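The Small Kitchen, Seven Months On

By Ettore Vitale

The flat has one table. It is used for breakfast, for paperwork, for mending and, since November, for most of the cooking as well. The galley off the hallway has a sink, a bar fridge and a bench just wide enough for a chopping board, and the old upright stove in there failed its gas inspection. Replacing it was quoted at $2,339 before the plumber had looked behind the wall. I put the quote in a drawer and bought a benchtop cooker instead.

I have been writing down what works ever since, mostly on the backs of envelopes. This is the tidied version.

Cooking at a table means the table has to be cleared. It sounds obvious, but it is the part that takes the most getting used to. A kitchen bench can carry a toaster, a fruit bowl and a week of mail and still leave room for dinner. A table can't. By six each evening the laptop goes on the shelf, the mail goes in a basket and the cooker comes out. If somebody is halfway through a jigsaw we have sandwiches.

The cord matters more than the cooker. Mine reaches the power point with a bit to spare, and I run it along the wall side where no one walks. Extension leads are a bad idea with anything that heats, and the manual for most small cookers will say the same. If the lead doesn't reach, move the table.

Then there are the pans. I came out of the old kitchen with 7 of them and kept two. The rest were too wide for a small cooking surface or so heavy in the handle that they tipped backwards when empty. Santino Godoy, who cooked in caravan parks up and down the coast for years, told me to test every pan empty, on the flat, before paying for it. Give the handle a tap with one finger. If the base lifts, leave it in the shop.

Long handles are a mixed blessing. They keep your hand well away from the heat, but at a table they stick out to exactly where a child or a sleeve will catch them. The habit to learn is turning the handle inward every time you let go. A pale pan shows scorch marks sooner than a black one too, and I've come to like that, as I wipe it properly instead of telling myself it's clean.

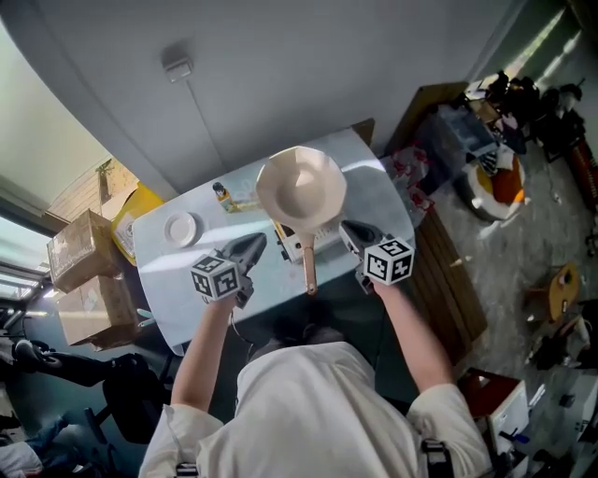

Santino disagrees with me about pale pans, and wrote back after reading a draft that they look lovely for a month and tired for the next ten years. He would have everyone buy plain carbon steel, oil it after each use and stop worrying about the colour. He also thinks two pans is one too many for a table cook, and that the money is better spent on a decent lid.

He may be right about the lid. I bought a glass one from Caputo, the kitchenware shop near the station, for $80, and it has cut down the spatter more than anything else I tried. Before that I was wiping fat off the tabletop, the wall and once the pages of a library book.

Plates need a place as well. I put one small plate out before I start, for the spoon, the egg shells and whatever else would otherwise end up on the table. Everything that has touched raw food goes straight onto it and then straight to the sink.

Light is the last thing. Our table gets strong sun for part of the day, which is pleasant to eat in and poor to cook in. Glare off a pale surface hides spills, and it makes it hard to see whether butter has started to brown. I cook lunch with the blind down and raise it when we sit.

Storage is still unsolved. The cooker lives in the carton it came in, under the coats, and the carton is starting to go at the corners. Pisero make a shallow trolley that would take the cooker and both pans, at 73 centimetres high, but it would have to stand where the bikes are. We have measured twice and argued once.

The stove in the galley is still disconnected. Its oven holds the baking trays, the big stockpot and a bag of rice.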